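Jelitz Refurbished Desktop Towers - Bare Case and Board Units

Item group 3,389. Sold by Dasuvden, Ultcombe.

These units are for people who want to build up a working desktop from parts they already own. Each one is a used office tower with the power supply and motherboard left in place. Drives, memory and processor are not included unless the listing says so.

The case opens from one side. Lay it flat before you fit anything, and leave the power cord out until the panel is back on. 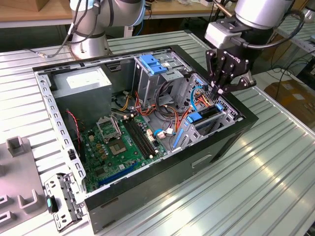

Delivery within Ultcombe takes 3 working days. Elsewhere allow 10. Units go out in a double-walled carton with foam corners, and the carton should be kept in case of a return. We do not supply replacement cartons.

Grading

Grade A - light marks only, all panels and feet present.
Grade B - scratches or small dents, all panels present.
Grade C - for parts. May be missing a side panel or drive bay cover.

Power supplies in grades A and B are load tested before sale. Grade C supplies are sold untested and can't be returned.

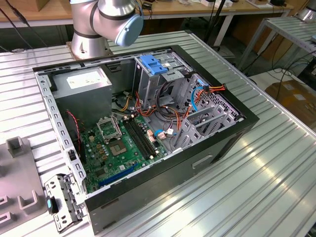

Black tower, side panel off. Power supply and green motherboard in place.

Board models vary from batch to batch. If you need a certain memory type, send us a message with your order and we will check the shelf - please do this before paying. Orders for nearly 10 units or more are handled by our trade desk and priced separately.

Matching keyboards and Chornovol monitor stands are listed under item group 456.

Warranty: grades A and B, 3 months from delivery. Grade C, none.

Page updated February 12, 2025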